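Ollness desktop migration: progress report to Hebden
October
By the Ollness maintainers

This report covers the second quarter of the Hebden grant. The work is moving the Ollness desktop settings and session code off the old toolkit and onto the new one, and getting the Heso package repository into a state where other distributions can build from it.

Where the port stands

The settings daemon now starts under the new toolkit and reads the old configuration files without converting them first. Power, sound, keyboard and display settings are done. Printers are half done: adding a network printer works, removing one leaves its queue behind until the next login. The bug is understood and a patch is in review.

The panel took longer than planned. Applets written for the old interface have to be loaded in a separate process, and the first version of that used too much memory on machines with many applets. We rewrote the loader in the second month. It now starts one process for all old applets and restarts it if it dies. An applet that crashes repeatedly is turned off and the user gets a notice with its name.

Screen locking was pulled out of the session manager and made its own service. This was not in the original plan. We did it after two reports of the desktop showing for a moment on resume from suspend. Both reporters have tested the new service and have not seen the problem again, but the reports stay open until the next release.

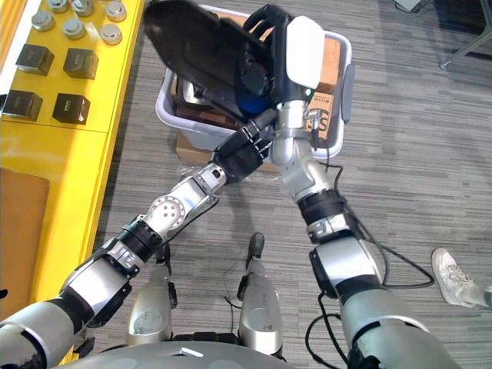
Translations were frozen for most of the quarter and reopened in the last two weeks. The string catalog has 1,702 entries, of which 400 are new or changed. Translators were told on the mailing list, and a reminder will go out before the release candidate.

Heso repository

All core packages now build from a clean checkout. The build machines were moved to the new host, and the signing key was replaced at the same time. Users on the testing branch had to import the new key by hand, and the instructions we posted left out one step for people who upgrade from a text console. The page has been corrected. For the stable branch the key will be shipped in a package ahead of the switch.

Old package versions are now kept for 90 days. Before this they were deleted as soon as a new build passed, which made it hard to go back after a bad update.

Spending

Hosting came in under budget. Developer time went over in the panel work and under in documentation, where little was done. We spent 1,000 dollars of the hardware line on test laptops with high-density screens. We ask to carry the unspent documentation money into next quarter.

Problems

Nonuson, the file manager, still depends on the old toolkit for its thumbnail code. It can be shipped as it is, but users would need both toolkits installed. We have not decided whether to port the thumbnail code or replace it.

Next quarter

Finish printers, settle the Nonuson question, publish the release candidate and write the upgrade guide. The next status call is on a Wednesday as usual, and the open bug list will be sent before it.

Contact: Ollness project mailing list | © Ollness contributors | Back to top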